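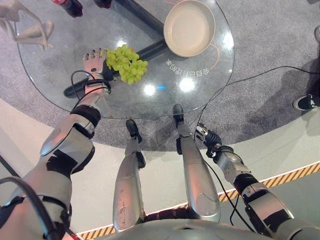
4.2 Player retention after a change of the matchmaking rule

In this section we report how the players of Ivix reacted when the matchmaking rule was changed. Ivix is an online team game with a small but stable population, operated by the studio Nilsuwan. Before the change, the server formed a match as soon as enough players were waiting, and the skill rating was used only to divide them into two teams. After the change, the server also limited the difference in rating between the strongest and the weakest player in the same match. The studio announced the new rule in the patch notes of October, so we must assume that the players knew it.

We followed 349 accounts on the two regional servers, Ramo and Hakar. An account was included if it had played at least 7 matches in the month before the patch. Accounts that were banned during the period were removed, and also accounts that moved from one server to the other. We did not have access to chat logs or to payment data, and for this reason we cannot say anything about the mood of the players or about their spending.

The main result is that the two servers moved in different directions. On Hakar, where the population is larger in the evening, the waiting time grew only a little and the share of very one-sided matches went down. Players in the lowest rating group stayed longer in the game than the same group before the patch. On Ramo the one-sided matches also became less frequent, but the waiting time grew strongly outside the evening hours, and many accounts which used to play in the morning stopped to appear in the data. Some of them came back later in the evening, but most did not.

We also looked at players who usually enter the queue with a friend. For these pairs the new rule is more strict, because the higher rating of the two is taken for both. A pair with very different ratings could wait a long time even on Hakar. Several such pairs split and continued to play alone, and in most cases the weaker player left the game first. This effect is similar on both servers and does not depend much on the hour.

Figure 4 gives the survival curves for the two servers, with the day of the patch as the starting point. The curves stay close together in the first days and then separate. It should be noted that the rating itself was not reset by the patch, therefore the groups before and after are comparable. A weak point of our design is that a new map was released in the same update. We tried to reduce its influence by repeating the analysis without the matches played on this map, and the order of the curves remained the same.

Figure 4. Share of accounts still active after the patch, by server (Ramo, Hakar).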